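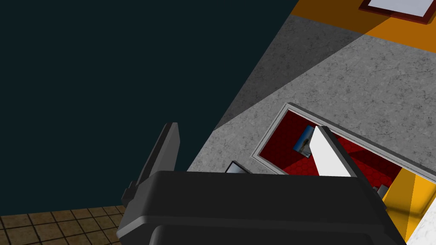
4.2 Comparing the two grippers

Okay, so on to the part I was most curious about. We ran both grippers through the same simulated pick tasks, with the same arm model and the same controller gains. The Clamell is the stock two-finger jaw. The Flirnier is Yupin Somboon's redesign, with softer pads and a slightly wider opening. Each one got 900 trials, and I changed the textures and lighting between trials so the policy couldn't just memorize one room.

Figure 4. Wrist view in simulation, with the gripper over a tray that has a red bottom and a small picture card inside.

Flat things gave us the most trouble, and I mean by a lot! The Clamell failed 226 times, and almost 200 of those were thin items that it pushed along the tray bottom until they hit the rim. The Flirnier did better on those, but it was worse at the rim itself – the wider fingers kept bumping it on the way down. I tried moving the approach point in by 12 mm, which helped with the bumping and then cost us a few grasps near the corners (see Section 5).

One more thing about the wrist camera. The gripper housing fills a good chunk of the bottom of the view, so a target can be partly hidden right when you'd like to see it best. We left the mount alone for both grippers to keep the comparison fair.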